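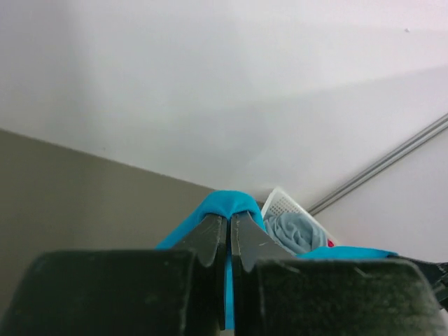

Went to the Jikthorpe Road bridge briefing at the Ostport library last night. I use the road every day and live near the southern approach, so I took notes. Thread follows, mostly in the order it was presented.

The short version: the old two-lane bridge over Rashidi Creek is being replaced by a new one on the upstream side. The new bridge stays two lanes, but wider, with proper shoulders and a shared path. The old one comes down once traffic has been moved across.

Contractor is Asusel. Muthoni Athumani is their project manager and did most of the talking. Joyce Ondieki from the council's roads section handled anything to do with side streets and detours.

Cost is $27 million. That includes the approaches, the roundabout at the northern end and the demolition. It doesn't include the resurfacing of Jikthorpe Road between the roundabout and the servo. That comes out of a separate council budget and hasn't been scheduled.

Why replace it: the load limit. Trucks above the limit have been going the long way through town for years, past the primary school. Athumani said the old deck could have been strengthened, but the piers would still have needed work and the approach on the south side floods regardless.

The new deck sits higher than the old one. The southern approach is being built up on fill to meet it, with culverts underneath so water can get through to the paddocks on the other side like it does now.

Several people from the low side of the creek asked about those culverts. The flood modelling is on the project page under Documents. It's a big PDF. The maps are towards the back and they're the bit you want.

Where things are up to: the piling is finished and the piers are up. You can see them from the walking track if you go in by the boat ramp. The first girders arrive in August.

Girders. They come in by road at night on extendable trailers, from the highway end. No parking on the eastern side of Jikthorpe Road on those nights, and signs will be out beforehand. They have to take out the median island at the Station Street corner to get the trailers round, then put it back.

The lift itself needs a full closure of the existing bridge, because the crane sits on the northern approach with its outriggers across both lanes. Overnight only. They're planning 3 closures, all starting at 8 pm and finishing by 5 am.

If it's windy they don't lift. In that case the closure is called off and moved to the next night available. They'll put that on the electronic signs by mid-afternoon and send a text to anyone on the list.

You have to sign up for the texts. The old list from the geotech work wasn't carried over. I thought I was still on it and I wasn't.

Detour during closures is via the highway bridge. Allow an extra 20 minutes if you're coming from the beach side, more if you get caught behind a caravan.

Emergency vehicles: the ambulance station is on the town side. Ondieki said there'll be a crew and vehicle placed on the southern side for each closure. Same for the fire brigade. This was arranged before the night, it wasn't something they promised on the spot.

Someone asked about walking across during the closures. No. The whole work zone is shut, including the footway. If you finish a late shift in town and walk home over the bridge, ring the project line and they'll organise a lift round. Number's on the flyer.

Buses. The last southbound service leaves the interchange before 8 so it isn't affected. The first one in the morning might be. Ask the bus company, because neither Asusel nor council could say for sure.

School buses aren't affected by any of the night work.

Daytime traffic in the meantime is one lane under lights between 9.30 and 2.30, while they bring fill in for the southern approach. It's been like that for a while, so nothing new. The lights are on sensors, and they've adjusted the one at the northern end after complaints that it wasn't picking up motorbikes.

If you ride a motorbike and it's still missing you, they want to know. Stop on the painted square, not ahead of it.

The roundabout is the next big piece. It replaces the T-intersection with Wharf Road where you currently sit and wait for a gap. Built in halves, with traffic switched from one side to the other partway through.

Nafula Kioko, who has the nursery on that corner, asked about access for her customers. Her main driveway will be shut during the first half and they're building a temporary one off Wharf Road. She pointed out that the temporary one as drawn is too tight for a car with a trailer. Athumani agreed to look at it again and took the drawing away.

The nursery will be open throughout. Just saying it because there's been a rumour going about that it's closing.

Trees. 7 of the big river red gums near the northern abutment were marked for removal in the original design. The final design moved the path and two of those are now being kept. The rest are already gone, as anyone who drives through will have noticed.

Logs from those are going back into the creek upstream as fish habitat. I asked if locals could have the smaller stuff for firewood. No, it's being mulched for the batters.

The shared path is on the upstream side only. It joins the existing river track at the boat ramp on the south and ends at the roundabout on the north. From there to the shops there's still no footpath. That was raised by at least four people, me included.

Ondieki's answer on the footpath: it's in the council's walking plan, it's designed, it isn't funded. She said submissions to the next budget round do get read and that a short one with your address on it is fine. I'll put up the link when it opens.

Alistair Urquhart asked whether anglers will still be able to fish from the bridge. Not from the new one. There's a small platform going in near the boat ramp on the southern bank. It'll have a rail and a flat path to it from the car park. He wasn't thrilled, the water's shallow on that side.

Boat ramp stays open, except when they're lifting girders over the channel and later when the old spans come out. Boats can still go under between those times through the marked gap. Speed limit through there is walking pace and it's being enforced.

Noise. The piling was the worst of it and that's done. Demolition will be the next loud part, with rock breakers on the old piers. Daytime hours, no Sundays. If you work nights and live close by, you can ask about respite accommodation. You need to ask early.

417 households were letterboxed about the briefing. Maybe fifty people came. The room was fine for that but the microphone wasn't working for the first half and people up the back missed a fair bit, which is partly why I'm writing this up.

Property condition reports: if your house was inspected before the piling, you're entitled to a follow-up inspection now that it's finished. They won't come automatically. Email and quote the reference number on your first report. I did mine this morning and got a reply by lunch.

Muthoni Mollel runs the inspections. (Yes, two Muthonis on the one job. If you ring and ask for Muthoni, give the surname.)

Dust has been a problem at our end with the fill trucks. They've got a second water cart starting and the trucks will be covered from the quarry gate. If you've had washing ruined or your solar panels are coated, tell them. They said they've had very few formal complaints, and I know for a fact there's been plenty of grumbling at the bakery.

Old bridge: the timber bits are being offered to the historical society, along with the brass plate from the opening. The steel goes for scrap. The plate will be mounted somewhere on the new path, location to be decided.

Name of the new bridge hasn't been decided either. Council will ask for suggestions next year. Until then the plans just call it the Rashidi Creek crossing.

Finish date. Traffic on the new bridge by the middle of next year, old bridge gone by the end of it. Athumani said that allows for a normal amount of wet weather. She was asked what counts as normal and said it's based on the rainfall records from the Ostport gauge. The last two winters were both wetter than that.

Slides should be on the project page by the end of the week. The library also has printed copies of the roundabout staging plan at the front desk, A3, much easier to read than on a phone.

Correction to the bus post further up: someone who drives the route has told me the first northbound service will start from the town side on closure mornings, with a minibus doing the southern stops. Still check before you rely on it.

Also been asked if the lookout car park is closed. Only the bottom half, where the site sheds are. The top half is open and you can still turn a caravan round in it.

Next briefing is after the girders are in. Same place.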